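Category: Hands-On / Robotics & Tools

Soft Things, Hard Problem: A Weekend With Two Hand-Held Grippers

By Guilan Ye
2019-06-10

Give a gripper a wooden block and it looks like a genius. Give it a dishcloth with a knot in it and the trouble starts, and that's where the fun is! I've spent a lot of the spring squeezing things with other people's hardware, and the pair I've enjoyed most are two finger sets from Vomton, a tiny shop that builds hand-held grippers for teams who want to teach arms by demonstration.

The idea is simple enough. You hold the gripper, you do the chore, and the arm learns from your recording later. What Vomton wanted to know was which pads people would still like after a long session, the firm ones or the softer Perthorpe set (same linkage, same handle, very different feel). Nghĩa Đàm, who designed the linkage, was happy to argue about it for an entire lunch.

We ran both on a bed. Tables are kind to grippers - they push back. A mattress sinks under the fingertips, the sheet comes along for the ride, and a thin cloth has a habit of vanishing into the dip just as you close on it.
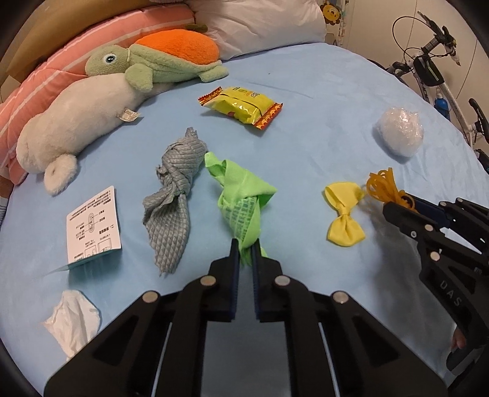 Knotted cloth turned out to be my favorite test of the lot. Grab the thick middle and almost any finger will do. Go for a loose end, where there's hardly anything to hold, and you find out very quickly how well two pads meet. The firm set has a lovely crisp bite, and I could feel through the handle when I had fabric and when I had only air. On the softer set that signal gets mushy, though I dropped less. My tally was 100 pickups per set, cloths only, and the soft pads missed 30 fewer.

Rubber bands flipped the result completely. A bunch of them wants to squirt sideways, and the soft pads let it. The firm ones just held on. Snack packets were close to a tie, as long as you went for the crimped end and left the puffy middle alone. Plush toys were easy for both, and I'll admit I kept going back to them when I needed cheering up.

Two hands change everything, by the way. With one gripper you chase a cloth across the bed; with a second you pin and pull, and within minutes you're doing little folds you'd never planned. My forearms complained by the end of the second session. The handle is a touch fat for me, and Đàm says a slimmer one is coming in March.

Would I pick one? For laundry-type work, the soft set. For a mixed pile I'd take the firm pads and accept a few lost corners. Vomton tells me a half-and-half version is on the bench, one pad of each kind, and I've already asked to borrow it.

3 comments

padprinter: Did you wipe the pads between runs? Mine get linty and the grip drops off fast.

Guilan Ye: Yes, every 50 pickups. Lint was worse on the soft ones.

M. in the garage: Please do wet cloths next!!

Related
Hondinlow's Budget Wrist Camera, Reviewed
Gu Controllers: 200 Hours In
Do You Need a Force Sensor?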